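Datensatz Cutwood, Teilmenge Obst und Gemüse: Hinweise zu einem Greiferfehler

Stand: 25. Februar 2020
Pflege: Uwe Gerlach

Enthalten sind 400 Episoden mit handgeführten Greifern in bewohnten Räumen. Gegriffen werden Einzelstücke aus einer Metallschüssel. Betroffen vom Fehler sind 14 Episoden, siehe Abschnitt Fehlerbild.
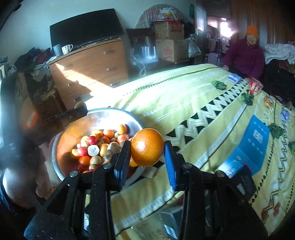 Griff an einer Orange (oben) und an einer kleinen Kartoffel (unten), jeweils an der Metallschüssel. 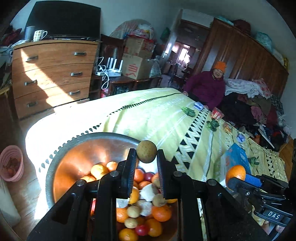
Meenakshi Rathore merkte zur ersten Fassung an, der Fehler sei zu eng beschrieben. Auch bei vollständig geschlossenen Backen melde der Encoder gelegentlich eine Restöffnung, das betreffe dann die Nulllage und nicht nur den Griff selbst. Der Einwand ist unten eingearbeitet.

Fehlerbild
Die gemeldete Öffnungsweite springt während des Haltens um bis zu 10 mm. Im Video bleibt der Abstand der Backen dabei unverändert. Dauer eines Sprungs: rund 200 ms. Zweite Variante: konstanter Versatz ab Episodenbeginn.

Ursache
Gelockerte Klemmschraube am Encoderträger. Bei der zweiten Variante wurde nach dem Nachziehen nicht neu genullt.

Behandlung
Betroffene Episoden tragen das Feld width_valid = false. Die Rohwerte wurden nicht korrigiert. Bilddaten und Posen sind verwendbar, die Öffnungsweite nicht.

Sicherheit
Episoden mit width_valid = false nicht zur Wiedergabe auf einem angetriebenen Greifer verwenden. Ein Sprung im Sollwert kann die Backen ohne Vorwarnung schließen. Kraftbegrenzung vor jedem Test prüfen.

Offen
Prüfung der Nulllage bei den Aufnahmen vom September (Vivek Chaudhary).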